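Community Help: Children's Craft and Sensory Play

Storing coloured play dough over the summer closure

Posted by Daranee Jaidee, Dec 14, 2024

I coordinate the craft program at the Pukura children's centre. We close for 15 days over the holiday period and I am seeking guidance on the storage of cooked play dough during that time. Our current batch was made with plain flour, fine salt, cream of tartar, vegetable oil and boiling water, and coloured with liquid food colouring. It is kept in lidded tubs in a cupboard on the western side of the building, where the afternoon heat is considerable.

In previous years the dough was left in the cupboard and had to be discarded on our return. The blue had developed a sour smell and the red had become sticky enough to mark the benches. I would like to know whether refrigeration is suitable, whether the colours should be kept apart, and whether additional salt would extend the life of the dough without making it too coarse for the younger group. Families have also asked whether they may take portions home.

Firkier Play Resources

Refrigeration is suitable for cooked dough of this type. Please ensure that the dough has cooled completely before it is sealed, as trapped steam will condense on the lid and the moisture will encourage mould. Wrap each colour separately in plastic film, press out the air, and place the wrapped portions in the tubs. Red and blue will transfer to paler colours where they touch, particularly when liquid colouring has been used. Gel colouring is more stable and requires a smaller quantity.

We do not recommend adding salt to a finished batch. It will not dissolve evenly and will draw moisture to the surface, and this may account for the stickiness you describe. If a firmer dough is desired, increase the salt by 2 tablespoons when the next batch is cooked.

Upon reopening, allow the dough to return to room temperature and knead it before use. A teaspoon of oil may be worked in if it cracks. Any portion with an unusual odour or visible spotting should be disposed of. Portions sent home should carry a label listing the ingredients, including wheat, and a note advising that salt dough is harmful to dogs if eaten.

Akbari

We just bin ours every December and make a new lot in the new year. Flour is inexpensive and the children enjoy the mixing.

Stukeck Family Day Care

I agree with the advice above regarding separate wrapping. I would add that dough which has been handled by a large group is best not retained at all, regardless of how it is stored. Our practice is to keep only unused dough, and to set aside one small tub per colour for the first morning back.

With respect to the younger group, it may be preferable to put out pretend food and kitchen items on the first day and to reintroduce dough later in the week, once a fresh batch has been prepared.
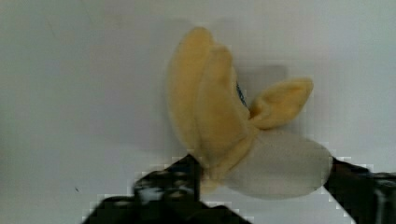
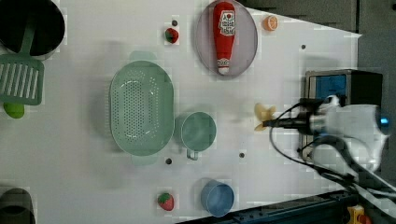

Pretend food: plush banana (first picture); ketchup bottle, orange slice and green spatula (second picture).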